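Workshop tips: when a two-arm bench cell drops things

Filed under Benches and Fixtures. Last changed June 16, 2019.

I have read the Clurkora leaflet on "self-correcting grip" three times and I still don't believe it. Ours let go of a full bottle in March, over the edge of the bench, and the log said the grasp was good. The log said that 29 times before we stopped trusting the log. So these are the tips I'd pass on, for what they're worth, to anyone running a pair of arms over a tabletop.

Look at the slack before you look at the software. The vendor will send you a new settings file first thing, as it costs them nothing. Put the arm through its full reach by hand, power off, and watch where the wrist cable goes. Ours pulled tight at one end of the reach and nudged a connector. The fingers lost their signal for a moment and opened.

Don't pack a tray tight for the first tests. Caps side by side leave little room for fingers, and a bad pinch on two caps looks the same to the controller as a good pinch on one. 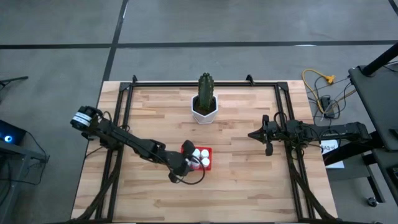 Yvonne Bunting doesn't buy the cable story. She wrote in to say she had the same drop on a Konerel pair, changed every lead, and had it again within the week. Her money is on worn finger pads, and she wants to know how old ours were. Fair question. They had some 2000 cycles on them, and I had no better reason to keep them than the leaflet saying I could. We swapped pads and cable on the same day, so I can't tell you which one fixed it, or whether it's fixed.

That's a tip too, I suppose. Change one thing at a time.

Test the stop button with a load in the grip. On ours, the stop cut power to the fingers along with everything else, and whatever they held came down. Royer's manual mentions this on page 101, in a footnote.

Keep people's hands out until both arms are parked and the power is off. "Paused" on the screen means very little. Mine started up again after 70 seconds when a timer ran out.

Use light, cheap things for trials. Plastic bottles and a fake plant will show you a bad grip as well as glassware will.

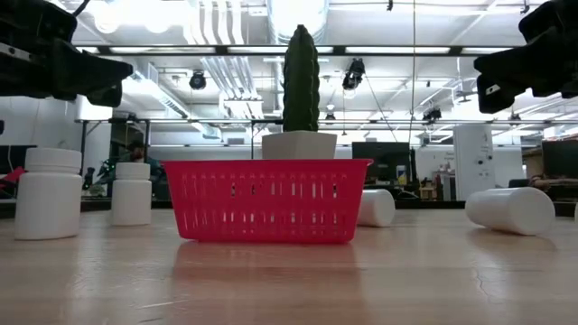
Trial items on the bench: red basket, cactus in its planter, white bottles.

Write down every drop by hand, with the time, even the ones the controller calls a success. Ruth Birkett has a blank sheet she'll send you if you ask.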